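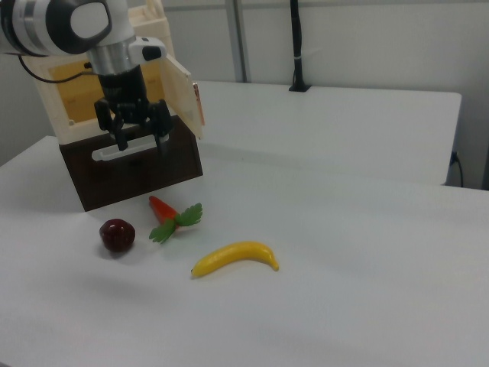
Item 3: the small cabinet, door open, with the strawberry and carrot from the play food set.

NADVILLE TOY LIBRARY
Minutes of the meeting held on August 1, 2020

Present: Idun Öberg (chair), Edit Szilágyi (minutes), four members.
Apologies: two received.

1. Minutes of the last meeting
Agreed with one correction. The shelving quote from Huda was 374, not 347.

2. Loans and stock
Stock on the register stands at 2,263 pieces, of which 183 are out on loan. Overdue reminders have gone out. Edit asked that returned boxes be checked against the lid list before they go back on the shelf. Agreed.

3. Play kitchen corner
The small two-part cabinet was discussed. The top is a cream wooden box with a hinged door on the right and a yellow interior. Underneath is the dark brown drawer unit with the long white handle. Members liked the light inside the top part and want it kept.

It was agreed that the drawer will hold the play food and the upper box will be kept for cups and plates. One member would have preferred the food in the top, where children can see it. Idun felt the drawer was easier for the smaller ones to reach. Vote: four for the drawer, two against.

The door opens outwards to the right, so the cabinet should not go hard against the wall on that side. Edit to measure the low table by the window and report back.

4. Play food
The strawberry and the carrot with the green leaves stay in the set. The old cardboard packets are to be thrown out. Idun has a price of 117 from Bouvier for more fruit and vegetables. Members thought this high. Idun to ask Ustik for a price on a smaller set before anything is ordered.

5. Labels
Picture labels for drawers and doors to be tried in the kitchen corner first. Plain drawings, one word under each. Edit has offered to draw them.

6. Any other business
The key to the side cupboard is still missing. A new one will be cut.
The long rug needs cleaning. Left to the next meeting.

Actions
Edit: measure table, draw labels.
Idun: Ustik price, key.

Next meeting: end of August, same room.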